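A folding class, a hot drink and far too many towels: my visit to Hesance

March 4, 2019 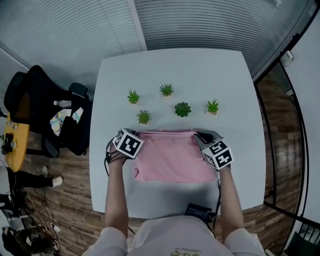 I have been a bad folder my whole life. My T-shirts go into the drawer in a sort of roll, my fitted sheets go in as a ball, and until last week I was fine with that. Then Lerato Mathebula, an old friend from my bookstore days, told me that the home organizing studio where she works was having an open day, and that I was coming whether I liked it or not. So off I went to Hesance, up two flights of stairs over a paint store, and I have to say I loved it! The folding room is my favorite. It has wood floors, gray blinds along the wall and a square white table with little succulents in beige pots on it, and I spent a good while trying to work out which of the spiky ones I could keep alive at home. A pink garment folded into a rough rectangle looks very good against all that white, even with one corner a bit crumpled, which gave me hope for my own efforts.

But let me back up. The studio is smaller than the website made me think. You come in through a narrow hallway with coat hooks (all full when I got there, so my coat lived on my arm all day) and then you sign a sheet and get a sticker with your name on it. Mine fell off in the first ten minutes. There were 60 places for the day and they had all gone by December, Lerato said, mostly to people on the newsletter. I am not on the newsletter. I should be on the newsletter.

The morning started with Miłosz Piątek talking about linen closets. He used to work in a hotel laundry up north and he is very, very fond of towels. He folds a bath towel lengthwise in thirds, then in half, then in half again, and you end up with a fat brick with no raw edges facing out. Then he made us all do it. The woman beside me got it in one go. I got something like a burrito. He was nice about it and told me my thirds weren't thirds, and he was right, because I'd been doing a half and then a sort of guess.

After that we could wander. I went back to the folding room for the shirt lesson with Dineo Hendricks, who talks fast and folds faster. Her way of doing a top with long sleeves goes like this, as far as I can remember: lay it face down, smooth it out from the middle with flat hands, bring one side in to the center of the back, lay the sleeve straight down on top of itself, do the same on the other side, then fold up from the hem. The part I had always skipped was the smoothing. I did one of my own sweaters (we'd been asked to bring something from home) and it came out nearly square. I took it home on my lap on the bus so it wouldn't come undone – yes, I know.

Lunch was soup and bread in the back kitchen, and a cardamom bun from Ruotsalainen, the bakery on the corner. Get the bun if you ever go. I had one and wished I'd had the nerve to take another.

In the afternoon Nicanor Gaete showed us drawers. He has a whole wall of them, all different depths, and you can pull them open and poke around. The shallow ones were for socks and scarves, and the deep ones had shirts standing on end in rows so you can see every one of them. I liked this a lot. I'm less sure about the dividers. The studio sells a set under the name Okitar, and they're well made, but I came home and cut up a cereal box and that's doing the job for now. The Hisberg shelf baskets I did fall for, and I bought two.

There was also a quilt corner that I nearly missed. Asif Bangash was packing winter bedding into cotton bags there, and he let me have a try at a king-size comforter. You kneel on it. That's most of the method! He told me he had bagged 51 of them over the winter for customers who wanted the space back in their closets, and his knees knew all about it.

A few small gripes. The rooms got warm once everybody was in, and the stairs would be a problem for anyone with bad hips or a stroller. I'd also have liked a handout, as my notes on the towel thing now say "thirds, half, half, NO" and I can't remember what the NO was for.

Lerato says they'll run another open day before summer, with a session on fitted sheets. I've asked her to put me down for it. In the meantime my T-shirt drawer is done, the sweater drawer is half done, and the linen closet is staying shut until I've had another go at those towels.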